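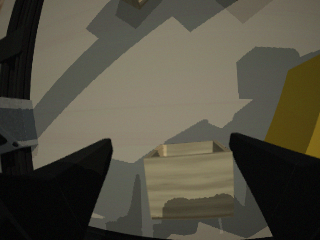

Fathers do not want a long leave, a reader wrote to me in September, and if they wanted it they would already take it. I have thought about this sentence for several weeks. I believe it is mistaken, and I would like to explain why in a calm way.

When I came to Skirkgate, I worked at Brakano, in the payroll office. The company had 153 employees and gave new fathers two weeks at full pay. After that they could stay home longer, but with no pay at all. Almost every father came back after the two weeks. My manager saw this in our tables and said the same thing as my reader: you see, they do not want more.

But what do such tables show? They show what people do when the rent must be paid. In most of these families the father earned more than the mother, so the decision was made before anybody sat down at the kitchen table to discuss it. I do not call this a wish.

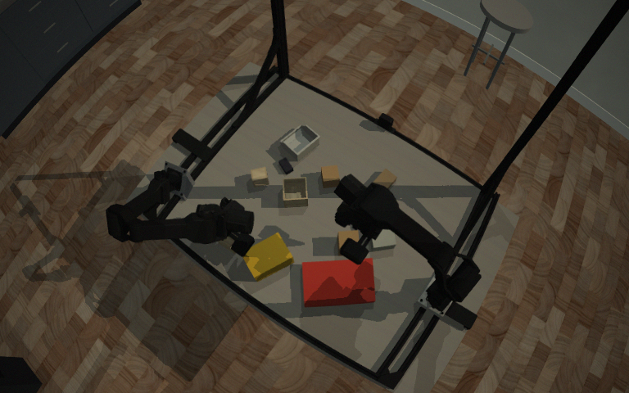

Two robot arms above a gray work surface. Computer rendering.

Later I moved to Cimeo, where the rule was different. Each parent had four months, paid, and the months of one could not be given to the other. In my first year there I saw men asking for this leave in the same voice in which they asked for a new chair. Their wives came back to their own jobs earlier, and with less worry – at least, this is what I heard from the few I knew.

I must be fair. A small firm cannot easily do what Cimeo does. At Ekström, the bakery on my street, there are seven people, and if one is absent for four months the others start earlier every morning. I do not think the bakery should carry this cost alone. It is for the public fund to pay, as it already pays when somebody is sick for a long time.

It is often said that equality at home is a private matter. I agree that no law can tell a man to wash the bottles. The law can only stop making it so expensive for him to be in the house when the bottles are dirty. My daughter was nearly a year old when I first spent a whole day alone with her, and I did not know which spoon she liked. I had taken my two weeks, like everybody.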